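Molluter Refurbished Desktop Tower – Small Office Model

I've been selling rebuilt desktops out of my shop in Imetby for 14 years now, and this is the one I keep telling my friends to buy. It isn't flashy. It does email, spreadsheets, video calls and a silly number of browser tabs, and it does all of it for $200.
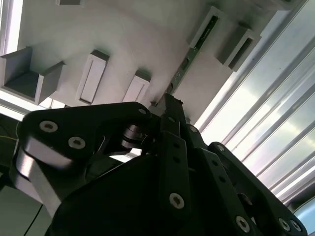
Posted by the Molluter workshop | 5th December | Filed under: Desktops, Refurbished

So what are you getting? A full-size office tower that has already had one working life and has been cleaned up for a second one. I wipe the old drive, fit a new solid state one, put in fresh memory and change the little clock battery while I'm in there (it costs next to nothing and saves you a headache later). Then the machine runs overnight with a test program going. If it passes, it gets a Molluter sticker and goes on the shelf.

You'll notice I don't list these by the original maker. They come to me in mixed lots, mostly from Benmoussa, the office clearance people, and I pick the ones with the same sort of insides. The outside can vary a bit! Expect a scuff or two on the side panel. If you really care about looks, write "nice one please" in the order notes and I'll dig through the pile for you.

Why I still like a big tower

Because you can get your hands in it. I know the tiny ones are cute, and I sell those too, but the day you want a second drive or more memory you'll be glad of the room. Take the side off, lay it flat on the kitchen table and everything is right there in front of you.

The back has plenty of places to plug things in as well. Keyboard, mouse, printer, webcam – all at once, with no hub dangling off the desk.
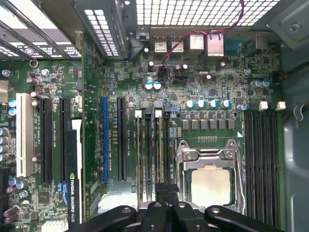 What's in the box

The tower, a power cord and a one-page setup sheet that I wrote myself, so blame me if it's confusing. No monitor, no keyboard, no mouse. If you need those, the Prement bundle adds all three and I'll pack the lot together.

Warranty and returns

You get 6 months on parts and labor. If something goes wrong, email me first, as half the time it's a loose cable and we can sort it out in five minutes. If it's more than that, send it back and I'll fix it or swap it.

Shipping

Towers are heavy, so I ship by ground only. Local pickup in Imetby is free, just ring the bell at the side door. The next batch should be ready in February, and you can join the waiting list from the order page if this one shows as sold out.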